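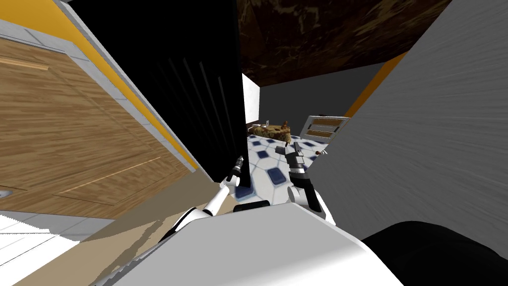 3.2 How residents talk about their front doors

We had not planned to write a whole section on doors. Our interview guide, which grew out of the earlier work in Skarnby, asked people about noise, about the stairwell, about parcels and bicycles and the smell of other people's cooking, and the front door came up only as a warm-up question near the start ("Tell us what happens when you get home"). But people kept coming back to it, sometimes an hour later, with a coat already on and one of us halfway out, and by the second round of visits in Flatitz we had given in and moved the question to the middle of the guide where it could have some room.

What struck us first was how often the door was described as something heard. Residents in the older blocks could tell their neighbors apart by the way each one closed up for the night, and several did so for us with real pleasure, acting out the push, the pause and the second push. One woman in Flatitz said she slept badly the week her neighbor was in the hospital "because the last door never came." We take this as support for Wongsuwan's idea of the shared evening, in which a building settles down together without anyone having agreed to it. Ekkachai Wongsuwan developed the idea in his study of the Chaimongkol row houses, where walls are thin and families have known one another for a long time, and we were not sure it would travel to apartment blocks with a faster turnover of tenants. It seems to travel rather well, although in the newer buildings at Prurken it shows up mostly as a complaint that the evenings are too quiet.

The second theme is finish, by which we mean color, material and the general look of the thing. Wood was spoken of with a fondness that surprised us, given how many people also told us that they disliked looking after it. Figure 4 shows a wooden door with a warm brown grain and a light trim, next to a strip of bright yellow-orange wall, and this pairing of a quiet door with a loud wall is close to what many Prurken residents said they would choose if the choice were theirs. The wall could be cheerful, they felt, as long as the door stayed calm. A smaller group wanted it the other way around and argued the point warmly - one household argued it with each other for most of a Wednesday evening while we drank their tea.

Figure 4. Wooden door beside a yellow-orange wall strip (computer rendering).

The third theme, and the one we find hardest to write about neatly, is waiting. Of the 40 households we visited, 22 brought up the moment between a knock and an answer without being asked. Older residents tended to describe it from the inside, as time needed to get up and find one's slippers, and younger ones from the outside, as time spent wondering whether to knock again. We do not want to make too much of the split, as our sample leans toward people who are home in the afternoon and like company. Still, it fits with the diary entries discussed in Section 3.1, where the hallway is so often a place of small hesitations, and we return to it in Section 4 when we look at what changed after the intercoms were put in.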